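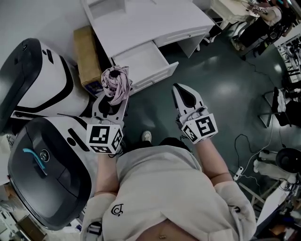
A pink cloth is held above an open drawer.

The fast before the feast

Long before the feast of St James on 25th July, the parish at Obura has usually begun to eat less. The custom is a local one. For two days before the feast, families take one plain meal after sunset and leave meat and sugar alone. On the feast itself they walk to the church on the hill, hear Mass and eat together outside.

This year the fast began on 23rd July. By six in the morning the bell had been rung 10 times, which is the signal that breakfast is off.

"My grandmother kept it more strictly than I do," says Erasto Khaemba, a catechist in the parish. "She took water and nothing else until dark. I have tea. I don't think St James minds the tea."

James, the son of Zebedee, was a fisherman and one of the first apostles called. The Acts of the Apostles records that he was put to death by the sword under Herod Agrippa. His supposed tomb in Spain drew pilgrims throughout the Middle Ages, and it still does. Obura has no relic and no link with Spain. The church was named by the priest who built it, and his reasons were never written down.

The walk starts at the Pevmont crossroads and takes about 2 hours, most of it uphill. Older people go ahead by car with the food. The rest sing the litany of the saints, one side of the road calling the names and the other answering. Last year 200 people made the climb, some from parishes a day's bus ride away.

Victor Tanui came home from the city for it in his twenties, after years of not going to church at all. He still does not go often. "But I fast for St James," he says. "I wouldn't like to eat that lunch without it."

The lunch is beans, maize, goat and rice, served from big pots under the trees. Grace is said first, then the names of those who have died since the last feast are read out.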